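首页 造纸 参观记 资料 留言 链接

Pidholm 圆网水彩纸厂参观记
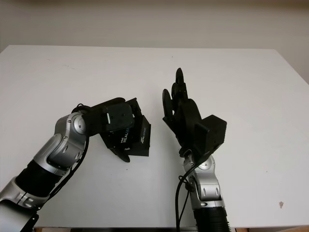

Trillico 在 Pidholm 的工厂只做一类产品:圆网抄造的棉浆纸,主要是水彩纸和版画纸,另有少量证书用纸。二月里我随一个小团去看了一天,重点是打浆、成形、施胶和检验四段,完成整饰部分看得比较粗。下面按浆料走的方向写,先说一点跟看纸有关的事。棉浆纸的“白”差别很小,本白、暖白和加了少量颜料调过的冷白放在一起,衬底稍有偏色就分不清。样品室那张白桌子是哑光的,没有强反光,这一点对看纸面纹理有利;但桌面本身略微发灰,后面又是一堵米色的墙,右侧靠前还有一小块发褐的污渍,用来比白度就不合适了。我自己带了一叠同批的空白纸垫在样张下面,这样背景和样张至少属于同一类材料。后文凡是提到颜色的地方,都是在垫纸上看的,光源是窗光,天阴,没有用标准光源,读者打个折扣。

Pidholm 的厂区沿河。早上是 Everett Kapoor 开他那辆旧 Saab 把我从车站接过去的,后座放着两捆待测的版画纸,一路上不能开窗。厂门口先签到,领鞋套和耳塞。耳塞在打浆间确实要戴,在抄纸间可戴可不戴,在整理车间戴了反而听不清讲解。全程允许记笔记,纸机传动侧和水印网存放间不许拍照。

一、原料

全部用棉短绒浆,外购,以浆板形式进厂。厂里没有蒸煮和漂白,这两步由供浆厂完成。仓库里浆板按批号码放,每批抽一块撕开看断面,再取样测聚合度相关的粘度。粘度偏低的批次并不退货,而是分到证书纸的配方里去,因为证书纸定量低,对湿强度要求也不同。水彩纸用的必须是粘度高的一档,否则反复湿涂之后纸面起毛。

早年这家厂用过破布,现在不用了。原因很普通:市面上的旧布里混纺太多,聚酯纤维打不散,在纸里成为亮点,遇热压还会熔出小疤。挑拣的人工比浆本身还贵。仓库角落留着一台切布机,皮带已经拆了,刀辊上了油,据说每年还转一次。我问有没有考虑过亚麻,回答是试过掺配,纸的挺度和叩声都好,但滤水太慢,网前的水线拉得很长,水印边缘发糊,后来只在小批订货里做。

填料只用碳酸钙,作用以碱性储备为主,遮盖是次要的。不加荧光增白剂。这一条在检验室可以验证:紫外灯下样张呈暗淡的灰紫色,而随手拿来的一张复印纸亮得发蓝。

水彩纸配方里的颜料加得非常少,只用来把批间的色差拉平。调色的做法是先抄手抄片,干燥后与留样比,再决定加不加。湿浆的颜色和干纸的颜色差得很远,有经验的人也不在浆池边上判断颜色。

二、碎浆与打浆

浆板投进立式水力碎浆机,用的是白水,也就是抄纸过程中回收的水。碎解到没有硬块为止,取一杯浆稀释后对光看,看不到纤维束即可放料。

打浆这一段由 Stojan Stoyanova 讲解,讲得最细。厂里保留了一台荷兰式打浆机,同时有双盘磨。两者并不是新旧替代的关系:水彩纸走打浆机,证书纸走盘磨。打浆机的特点是时间长、比压低,纤维主要受压溃和揉搓,切断少,外层帚化而长度保留得好。盘磨效率高,但对棉纤维来说切断偏多,浆的叩解度上去了,湿重却掉得快。如果只看叩解度一项,两种浆可以做到一样,抄出来的纸却是两种东西。他在桌上摆了两张手抄片让我们撕,打浆机浆的撕口毛长,盘磨浆的撕口整齐得多。

打浆机的刀辊升降靠手轮,手轮旁边有刻度盘,刻度只作参考。刀片磨损后同一刻度对应的间隙会变,所以操作时以电流和声音为准。刚投料时刀辊抬高,先疏解;浆打匀以后分几次落刀,每次落下都要等电流稳定;末段再抬起一点,作用是把浆里残存的小结疏开,同时让浆的温度不再上升。浆温高了水化程度会变,夏季和冬季的落刀曲线因此不一样,墙上贴着两张。

我比较关心取样的频率。答复是前半程不取样,只记电流;后半程每隔一段固定时间取一次,测叩解度和湿重,两个数都落进范围才放浆。范围的具体数值不公开。测叩解度用的是肖氏仪,锥体密封圈刚换过,仪器上贴着校验标签。测试用水的温度没有严格控制,这是我当天看到的少数几个可以挑剔的地方之一。讲解人也承认,冬天读数要经验修正。

打好的浆放到贮浆池,在池里加碳酸钙和内施胶剂。内施胶用 AKD。加入的次序先后有讲究:碳酸钙先加,搅匀以后再加 AKD,助留剂放在最后,位置移到了冲浆泵之后。加得太早,絮团被泵打碎,留着率就下来了。AKD 的熟化需要时间和热量,刚下机的纸测吸水值是不准的,后面检验一节再讲。

三、净化与上浆

浆稀释后先过沉砂槽,再过除渣器,最后过平板筛浆机。沉砂槽是老设计,一道长而浅的折返水槽,底部有挡板,重杂质沉在挡板前面。有了除渣器以后,沉砂槽从功能上看有些重复,但厂里没拆,理由是它同时起脱气作用。浆在槽里慢慢走,表面的泡聚成一层,用喷淋压下去。圆网成形对空气很敏感,网笼里气泡多,纸面会有针眼。

筛浆机是振动平板筛,缝很窄。长纤维的棉浆在筛缝上容易挂浆,积成团后一次掉下去,在纸上形成一个厚斑。操作工每隔一阵就用一支软管冲筛板,冲的时候动作很轻,水流与板面近乎平行。我看到筛板边上有一只小桶,里面是捞出来的纤维结,泡在水里。下班前这些纤维结要滤干称重,重量记在当班记录上,用来反映打浆的均匀程度。用这样简单的办法监控上游,成本几乎为零,我觉得值得抄回去。

上浆浓度很低,比长网纸机还要低。稀的好处在于匀度,代价在于网笼的排水负担和车速。3 号机是厂里专抄水彩纸的一台,车速慢到可以跟着纸边走,走的时候还得放小步子。

四、圆网成形与水印

圆网成形的原理,读者大多熟悉,简单过一下。网笼浸在网槽里,内外有液位差,水透过网进入笼内,从两端排走,纤维留在网面上形成湿纸页,随网笼转出液面,由伏辊和毛毯把它揭走。网槽的流向有顺流和逆流之分,3 号机为顺流。浆流速度与网面线速度的差值决定了纤维的取向:差值大,纤维沿纵向排列得厉害,纸的纵横向差别就大。水彩纸希望纵横差小,湿后膨胀均匀,不容易起拱。所以网槽入口的弧形板做成可调,靠改变流道截面来配合车速。

调弧形板的时候要看液面。液面静,纹路均匀地往网笼方向移动,算是合适;出现横向的小波,或者靠两端的地方有回旋,纸边就会发厚。我在旁边站了较长时间,期间调过两次,每次都是很小的角度,调完等湿纸走到压榨再看。反应滞后,急不得。

毛边也是在这一步形成的。网笼两端各有一圈遮挡带,遮挡带之间的宽度就是纸幅的宽度,湿纸在边上自然变薄,形成渐薄的毛边,这两边是真毛边。另两边靠网面上横向焊的一条分隔线,线所在的位置滤水受阻,纸在那里薄而弱,干后沿线撕开,边缘也带绒,不过仔细看跟真毛边不同,绒的方向较为一致。厂里不避讳这一点,产品说明上写的是两边毛边、两边撕边。市面上有些牌子统称四边毛边,严格讲是含混的。

水印分两种。一种是线水印,把弯好的金属丝缝或焊在网面上,丝所在处纸薄,透光为亮线。另一种是明暗水印,网面本身压出凹凸,凹处积纤维多,透光发暗,凸处发亮,可以做出连续的层次。水彩纸上的厂名是线水印,证书纸上的图案是明暗水印。

制网间由 Zdenka Lazarević 负责。明暗水印的流程是先用蜡板雕刻,蜡板放在灯箱上,雕薄的地方透光多,雕刻者直接看到的就是水印将来的样子。蜡板翻成阴阳两块模,把铜网退火后夹在中间压制。退火程度是关键,太硬压不到底,起伏处回弹;太软则网孔变形,滤水不匀,水印里会出现没有来由的暗影。压好的网片要缝到网笼面网上,针脚在纸里会留下极细的痕迹,所以针脚的走向尽量藏在图案轮廓里。

我看了一块正在修的网片,图案是一座带拱的桥,桥拱内侧有一处网丝断了。修法是从背面垫一小片同目数的网,再用细丝逐孔穿过去。问她为何不重新压一块,回答是模子每压一次,细部就钝一次,能修就修。网的供应商是 Gutesex,面网和底网都由他们织,压制和缝制在厂里完成。库存的旧网片装在浅抽屉里,每片之间夹一张吸水纸,抽屉正面写编号,最靠里那一只写的是 357,是现存编号里最大的一个。编号不连续,中间报废过的就空着。

有一个细节以前没有注意过:网笼上同一个水印重复若干次,每一片手工缝制,位置和形状都略有差异。拿着同一批的几张纸叠在灯上,就能看出它们来自网笼上哪几个位置。研究旧纸的人用这种办法给纸分组,造纸的人则用它来追查缺陷。某个位置总是出现同样的斑点,八成是那里的网堵了。

五、压榨与毛毯

湿纸由毛毯带入压榨。第一道压榨压力很低,以脱水为限,不能把湿纸压溃。压溃的现象是纤维被水冲散,纸面出现羽状纹,水彩纸上尤其明显,画大面积平涂时颜料顺着纹走。第二道才加压力。

毛毯决定纸面纹理。水彩纸通常分粗纹、中粗纹和细纹,英文资料里中粗纹写作 cold press 或者 NOT,细纹写作 hot press。名称很容易误导人,以为前两种是冷着压出来的。就这家厂的做法,粗纹是湿纸与粗织纹毛毯接触后直接干燥,中粗纹在干燥之前多过一道细一些的毛毯,把高点压低;细纹是纸干了以后再经过光泽压光,辊面加热。三种纹理的浆完全相同。

毛毯是羊毛与合成纤维混纺的,纹理毛毯里羊毛比例高。使用中毛毯会逐渐压实,纹理变浅,同一款纸在毛毯初期和末期的手感是有差别的。厂里以留样为界限,设了上下两张极限样,超出就换毯或者降级。Everett 带来的两捆版画纸里,恰好有一捆是临近换毯时抄的,放到桌上与新毯的对比,斜光下起伏明显要缓。他的用户反映的是“纸变滑了”,描述基本准确。

毛毯洗涤每班一次,小洗用清水喷淋加真空吸水箱,停机时用弱碱性洗剂大洗。AKD 沉积在毛毯上会让毛毯疏水,脱水能力下降,症状是纸幅中间潮、两边干。碰到这种情况,先查助留剂的加入量,再去洗毛毯。

六、干燥

干燥分两路。证书纸走烘缸,水彩纸先走一段烘缸到半干,切张后再挂晾。烘缸由蒸汽加热,第一组缸面温度很低,逐组升高,最高一组也控制在 100 摄氏度以下。湿纸碰到过热的缸面,表层先干而封住内部水分,纸里会鼓泡,定量越高越容易出现。另外快速干燥会使纤维网络在张力下定型,内应力留在纸里,画的时候一上水就释放出来,纸面翘曲。

挂晾间在顶楼,两侧是木百叶,可以调角度。纸挂在包了棉绳的横杆上,几张一叠,俗称一“挂”。叠着挂的好处是互相牵制,不易卷边,坏处是中间几张干得慢,而且横杆位置会留下一道弯痕,当地叫“纸背”,后面要靠压平消除。挂晾间里不加热,只在雨天开风机。湿度计挂在房间中部,另有一支挂在靠楼梯的一端,两支的读数从来不一致,操作工取哪一支要看风向。参观当天外面湿冷,百叶只开了一条缝,房里那批纸已经挂了几天,还不能下。

生产排程因此受天气制约。二月是全年挂晾最慢的时候,厂里会把水彩纸的抄造排得稀一些,让证书纸多占几天机时。销售部门对这种排法一直有意见,几年前测算过加装除湿设备,没有批。

七、表面施胶

水彩纸在内施胶之外还要做一次明胶表面施胶。内施胶控制水往纸里渗的速度,表面施胶控制颜料在表面停留的时间,并且提高表面强度,使纸经得起擦洗和揭胶带。两者可以分别调节,这是用料好的水彩纸与普通画纸差距最大的地方。

明胶先用冷水泡胀,再水浴加热溶化,不可直接煮。煮过头的明胶分子量下降,粘度低,渗得深,留在表面的反而少。施胶槽是一道浅槽,纸张由两条绳带夹着浸过去,出来后经过一对挤压辊,把多余的胶液挤回槽里。挤压辊一软一硬,软辊包橡胶。槽液温度、浓度和纸张的含水率三者互相影响,其中含水率最难控制,因为它取决于挂晾间。所以纸下杆以后先在平衡间放一阵再施胶。

胶液里加明矾作硬化剂的老办法,这里早已停用。明矾偏酸,与碳酸钙的储备相抵触。现在怎么硬化,讲解的人没有说,我也没有追问。槽边有淡淡的动物胶气味,不难闻,但会留在衣服上。

施胶后的纸再挂一次。第二次挂晾要求风小、时间短一些,风大了胶会往边缘迁移,四边变硬,画到边上颜料发花。有用户反映过此类问题,厂里查下来就是第二次挂晾时百叶开得过大。

八、检验

检验室由 Valbona Begović 管,房间不大,恒温恒湿,进门要等一会儿让门厅的空气换掉。常规项目包括定量、厚度、吸水值、抗张、撕裂度、耐折、冷抽提酸碱度和碱储量。每批每项测 10 张,从整批的不同位置抽取,其中规定要有首尾各一张。

吸水值用可勃法。圆筒压在样张上,倒入定量的水,到时间倒掉,用吸水纸和金属压辊吸去余水,称增重。这项测试的误差大部分来自吸余水的动作,压辊要靠自重滚动,不能用手加力。她演示时手指只搭在把手上,来回各一次。我随后做了一遍,结果偏高,原因是倒水后动作慢了。前面提到 AKD 需要熟化,所以下机纸要先在烘箱里加速熟化再测,未熟化的数值只作参考,记录纸上用另一种颜色的笔填写。

除标准方法之外,还有几项是厂里自己的办法,外面的标准里查不到:

擦洗试验。样张刷一块深蓝颜料,干透后用湿海绵往复擦,看起毛和残色。判定对照实物样,共分几级,级差主要看起毛而非残色。

胶带试验。遮盖胶带贴好,压实,放置过夜,以小角度揭起。看揭下的胶带背面有无纤维。

留白液试验。与上一项类似,但对明胶层的考验更大,细纹纸最容易在这一项上出问题。

湿膨胀。样条浸水后测横向伸长。这项原是给版画纸做的,因为多版套色要求每次湿润后的尺寸一致,后来扩展到所有品种。

尘埃点在透光台上看,水印也在同一张台子上看。水印的合格与否完全靠人判断。证书纸客户会提供一张签过字的标准样,检验员拿每批的样张逐一比对,线条断开、阴影不足、位置偏移各有记录符号。我翻了一本旧的记录册,位置偏移占的行数最多。证书纸要求水印居中,而纸在干燥时会收缩,收缩量随定量和浆料变化,切纸时靠水印定位才能修正。切纸机上装了一只小灯,操作工透过纸看水印再推规矩,这样切出来的纸,水印居中,四边的切除量却每令不同。

九、压平、选纸与包装

晾干的纸在液压平板机里压,纸与纸之间夹纸板,压力加到位后放一夜。第二天换一套干的纸板再压。细纹纸多一道热压光。压光前纸的含水率偏高一点,辊面光泽起得好,但高过限度会压黑,即纤维被压得透明,纸面出现深色斑块。压黑是不可逆的,只能回炉打浆。

选纸是逐张人工看,正反各一遍。选纸台前面有窗,光从侧面来,看纹理和凸起;需要时把纸举起来看透光。选纸工戴薄棉手套,因为手上的油脂会影响明胶层吸水,在平涂时显出指印来。次品有专门的去向:轻微的作练习纸出售,角上不盖印;重的回到碎浆机。施过明胶的损纸回浆需要单独处理,先热水浸泡,否则胶带进系统里起泡。

包装用中性的包装纸,内衬一张与产品同配方的薄纸。纸令外面的标签写品种、纹理、定量、批号,批号后面有一个字母,指的是毛毯的序号。知道这一点的用户可以挑同一字母的纸买,手感会更一致。这个信息不在产品说明里,是我在问批号规则时问出来的。

十、水系统

下午最后一站是水处理,讲解人为 Vasilis Milošević。圆网浓度低,用水量大,白水回用做得好坏直接关系到成本。网部白水大部分短循环,去稀释浆料;多余的进气浮池,纤维和填料浮上来刮走,回到贮浆池,清水用来喷淋。换品种时系统要排空,特别是从调过色的品种换到本白时,管路死角里的残浆会在几小时后冒出来。管路改造过两次,都是为了消灭死角。

补充水取自河水,经砂滤。河水硬度随季节变化,雨季低,枯水季高。硬度影响 AKD 的留着,也影响明胶的溶胀。明胶用水因此另走一路软化水。排放口设在下游围墙边,有在线的浊度和酸碱度记录。我们去看的时候记录笔正在走,曲线基本平直,中间有一处小尖,对应前一晚洗毛毯的时间。

他谈到封闭循环的上限。白水回用率越高,溶解性物质积累越多,温度也上升,微生物随之繁殖,管壁上长腐浆,脱落以后就是纸上的黄色斑点。加杀菌剂可以压住,但厂里不愿意让药剂残留在纸里,所以宁可多放一部分水,用清洗来代替。每逢停机检修,浆池和管道都要开盖刷洗。

十一、几点记录

1. 打浆机与盘磨并用,按品种分工,判断标准不只看叩解度。回去后可以用现有的盘磨做一组低比压的试验,看能不能保住湿重。

2. 筛浆机纤维结称重,方法简单,可以立即采用。

3. 极限样的管理值得参考。每一项靠手感和目测的指标都有上下两张实物,样张每年更换,换下来的归档。归档柜避光,但没有控湿,靠门一侧的样张有轻微波浪。

4. 明胶施胶前的含水率没有在线测量,靠平衡时间保证。我认为这是质量波动的主要来源,与用户反映的边缘发花有关。

5. 标准光源。检验室里有一只灯箱,选纸车间和样品室没有。颜色的争议往往发生在样品室,客户就在那里看样,灯箱却在另一头。搬过去或者再配一只,费用都不高。

返程前在厂门市部买了几张降级的粗纹纸,同一毛毯字母。回来后裁小,与手头的库存各做了一遍擦洗和胶带试验,起毛程度相当,胶带试验里降级纸有一张带起少量纤维,位置靠近撕边。样本太少,不作结论。湿膨胀还没有测,等裁刀磨好再补。

最后更新:8/5/06

读者留言

湿帚:关于沉砂槽脱气那一段,我们厂拆掉沉砂槽以后针眼确实多了,后来在高位箱加了溢流才好。请问他们的冲浆泵后面还有没有别的脱气装置?

作者回复:没有看到,流程图上也没有标。

阿棉:批号后面的字母原来是毛毯!我手里两包中粗纹,一包字母靠前一包靠后,一直觉得吃水不一样,还以为是自己受潮保存不当。

老叩:肖氏仪水温不控,冬夏读数差得不少,经验修正恐怕不够。建议写信告诉他们。另外第七节说明胶“不可直接煮”,最好给个温度。

作者回复:槽液温度他们没有给,我不便猜。水温的事当天已经说过了。

灯下看纸:同一批纸叠起来看水印位置,古纸研究里叫孪生水印,通常成对出现,因为手工抄纸两副帘子轮着用。圆网上一圈有好几个,情况要复杂一些。能否问到一圈一共几片?

南窗:第五节 NOT 的解释有用。补一句,有的厂家中粗纹是两张湿纸对压出来的,跟这里的做法不同,买的时候不能只看名称。

返回页首 上一篇 下一篇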